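Section 2: Planning your purchase

Read this section before you ask for a price. It covers one Briltine towel station with a single arm.
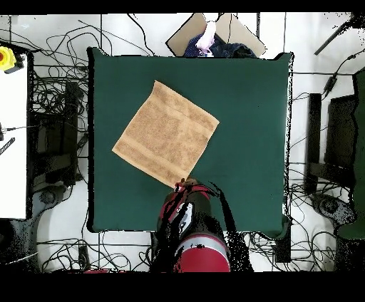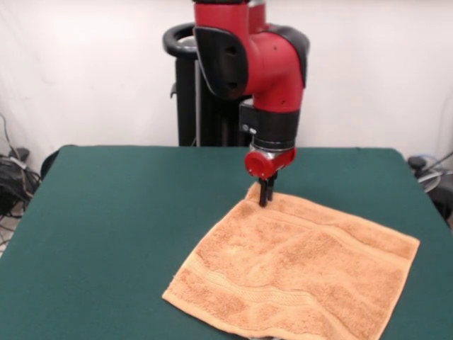
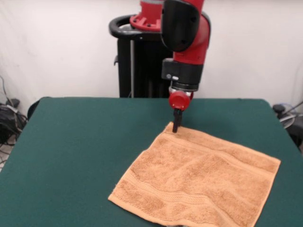
The arm at work on a towel, on a green covered table.

Text: Guilan Hou
Checked by: Khoa Kim, Skornent

1. Measure the room first. The table needs 74 cm of free floor on each side where a person will walk.

2. Write one list for the arm and another for the small parts. Cables, table cover and stop button are ordered separately — many buyers forget them.

3. Set aside 15 percent of the budget for spare gripper fingers and covers.

4. Ask Buststead for the delivery time in writing. It can be up to 37 working days.

Note: Test towels are not included. Buy the same type which you will use later.

Caution: Do not order the arm before the floor is checked. The floor must carry 490 kg at the place of the pedestal.

5. Send both lists to Skornent. Orders received in May are handled by the Đặng office.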